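Short Fiction
Posted Monday, February 10, 2020
By the Kerndale Reader staff

THE CONFIDENCE SCORE

The planner said 2000 and I said that was not a percentage.

"It isn't supposed to be a percentage," said the man from Roresach. He had driven up from Kerndale with the new build on a laptop and a sandwich he never got to eat. "It's a score. Higher is better."

"Better than what?"

"Than a lower one."

I wrote that down. I had been hired to write things down. Mokgethi was thinking of putting money into Roresach, and before Mokgethi put money into anything it sent someone like me to sit in a chair and be unpleasant for a week. I'd been a controls engineer for most of my life. I had tuned loops on machines that filled bottles, and nobody ever gave those machines a name. The planner had a name. They called it Poltodari, and they said it the way people say the name of a dog they've paid too much for.

Poltodari's job was to clear a table. You told it to clear the table, in English, and it looked at what was there and made a list of what to move and in what order, and then handed the list down to the part that moved the arm. The lower part was good. I said so on the first morning and I was glad to, as I had little else nice to say. The motion was smooth, the stops were clean, and when you pushed on the elbow it gave a little and came back. Whoever wrote that layer had broken some hardware in their time and learned from it.

It was the list I didn't trust.

"Show me the plan before it runs," I said.

"It replans as it goes. The plan you'd see isn't the plan you'd get."

"Then show me the one I'd get."

He looked at the woman who ran the lab, and she looked at the floor. She was the only one there I believed. On the second day, when he was out on the phone, she'd told me the demo video had taken all of May. She didn't say it like a confession. She said it the way you'd tell someone which stair was loose.

So we turned on the log, the full one, which they didn't like to do because it slowed things down. Every decision Poltodari made came up as a line of text, and next to each line was the reason. I've read a lot of logs. They're usually dull, and that is how you know they're telling the truth. A valve opened. A valve closed. This one read like a college application.

"Selecting bowl. The bowl is a natural starting point."

"Natural," I said.

"That's just the language side," said the man from Roresach. "It explains itself."

"When does it write the explanation? Before it picks or after?"

He didn't know. To be fair, he said he didn't know, and I gave him credit for it in my notes. He went and asked the laptop, more or less, by opening one file and then another, and the woman leaned over and pointed to a line, and there it was. It picked first. Then it made up a reason and printed the reason above the pick, so that anyone reading down the page would take it for thinking.

"It's only a display thing," he said. "We could swap the order."

"Sure you could."

We ran it again anyway. The arm came over the table and went down to the green bowl.

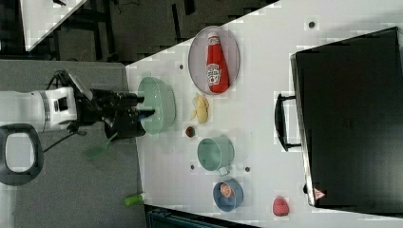 Run 242, full log on. Score at this point: 2000.

I watched the fingers at the rim and the number on the screen, and the number didn't move. That bothered me more than anything else I saw that week. A person reaching for a bowl gets a little more sure or a little less sure on the way. I asked what it would take to make the score drop. He said a hard case would do it. I asked him to name one.

"A hard case would be something it hasn't seen."

"Has it seen the ketchup?"

"Many times."

"Lying on a plate?"

He opened another file. The woman reached across me and typed something short, and the screen filled with old runs, all the way back. She scrolled with one finger. 2000. 2000. 2000. There were good runs in there and there were awful ones, ones she remembered by number, and every one of them had the same score beside it.

"It's capped," she said. "I think somebody capped it."

"Why would they do that?" I said.

"It used to go to 4 and hang there. It looked bad."

The man from Roresach sat down for the first time all day. He took out the sandwich, looked at it, and put it back in the bag. I felt for him some. He had a mortgage, and he'd believed the number – I'm sure of that. He'd stood in front of rooms and pointed at it.

I asked her whether the arm would do just as well if you threw out Poltodari and gave it a list typed by hand. She thought about it longer than I expected.

"On this table," she said, "yes."

I put that in the report with her words the way she said them, the comma and all. Mokgethi called me 2 days later to ask if I could send a single figure, something they could put on a slide. I told them I'd think about it, and I went out and shoveled the driveway.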